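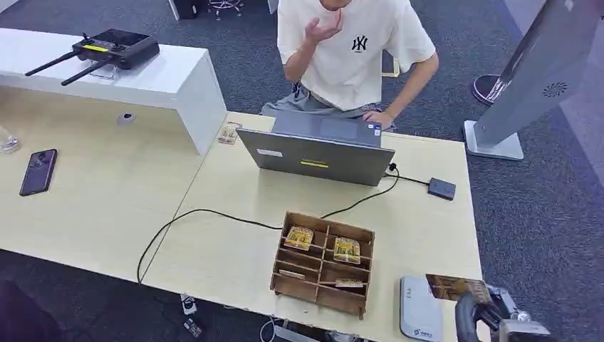
The cardboard organiser with a few bits in it, on the long table

Mamstead Divided Organiser
Item 1316

I've been selling these for ages and I still use one myself, mostly for all the small boxes and packets that would otherwise wander round the house (tea, seed packets, playing cards, you name it). It's plain brown cardboard, open at the top, with thin card partitions that make a grid of compartments. Small boxes stand upright in it, and flat things like cards can lie at the bottom.

It comes flat and you slot the partitions together yourself. Took me almost 8 minutes the first time, and I'd put two of them in back to front! Fold the base first, then the long partitions, then the short ones.

I like it on a table where people are working, as you can reach in from any side and still have room for a laptop. Jolien Groen bought one for her craft room and came back for three more, so now I keep 40 in the stockroom.

A few things to know: it's cardboard, so please keep it away from the sink. There's no lid. If you want something tougher, have a look at the Lusader tray, though it's heavier and I don't think it looks as nice.

Orders over 70 pounds go out with free postage. For bigger quantities, write to Telmo Salcedo at the shop and he'll work out a price for you.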